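Play Food and a Wire Basket: Two Months With the Huvar Market Set

Posted in Toys & Play Kitchens

I don't trust toy vegetables. I have bought three sets over the years, and every one ended up in a bag for the thrift store with half the pieces missing and the rest faded to the same sad beige. So when the Huvar market set landed at our house in October, along with a Dundo wire basket bought to hold it, I was ready to be annoyed.

I was annoyed by the packaging first. The food comes in a box with a window, and behind the window every piece is tied down with twisted wire. Plan on doing this after bedtime with a pair of scissors. The basket came separately with a cardboard tag and nothing else, and I wish the food had done the same.

Now the food itself. It's plastic. The product page uses the word "market" a great deal and the word "plastic" once, near the bottom. If you want wood, the Sartori sets are nicer in the hand and cost more than twice as much, and I've seen what a wooden carrot does to a baseboard, so I'm not sure nicer is the word. Plastic wipes off. It also floats in the tub, where a lot of this stuff has ended up.

The mix is better than I expected. Most cheap sets give you an apple, a banana, a second apple and a hamburger. With this one you can cook a pretend dinner. There's garlic, there are long chili peppers, there's a lime as well as a lemon. The cucumber and the carrot are easy to tell apart from across the room, and the corn is plainly corn. The tomato has its green stem molded on, so there is no little leaf to pull off and lose, and I'll give them credit for that.

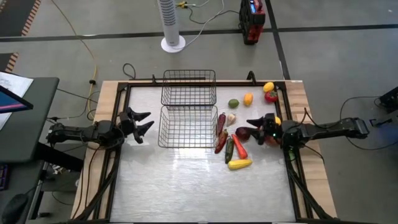 My complaint is with the scale. Nothing in these sets is ever the right size next to anything else, and a child who has been to a grocery store will notice. Mine wanted to know why the lime was so small. I also can't see the point of more than one chili pepper when they could have given us an onion big enough to look like an onion, or a potato, or a mushroom. Chili peppers are not a staple in the kitchens of most four-year-olds.

The basket is the part I'd buy again. It's plain dark gray mesh, rectangular, with tall sides, and it looks like something from an office supply store, so it doesn't scream "toy" from the shelf. You can see what's in it without dumping it out. (They dump it out anyway.) The tall grid walls mean the corn and the cucumber stay put when somebody runs down the hall with it. I checked the rim with a bare finger before I let anybody near it and didn't find a burr, but do your own check – mesh baskets vary, and I only have the one.

What the basket doesn't do is stay quiet. Hard plastic dropped into metal mesh at six in the morning is a terrible noise. I tried a folded dish towel in the bottom, which worked until the towel became a picnic blanket. It will also mark a soft wood floor if it gets dragged, so put felt pads under it.

We had an Ikik fabric bin before this. It was silent and it folded flat, and it also collapsed any time a child leaned on it and smelled like old crackers by spring. I don't miss it.

As for the reviews, the set had 1252 of them when I ordered, nearly all glowing, and a good number read as if they were written the day the box arrived. Two months in, the color has held up and nothing has cracked. The orange bell pepper has a seam you can feel, and I expect that's where it will split one day. I'd be surprised to get three years out of it.

Would I pay full price? No. The food goes on sale often enough that you can wait, and I'd put the savings toward the basket. If you already own a decent set, buy the basket and skip the rest. If you're starting from nothing, it's fine, and you'll be finding garlic under the couch either way.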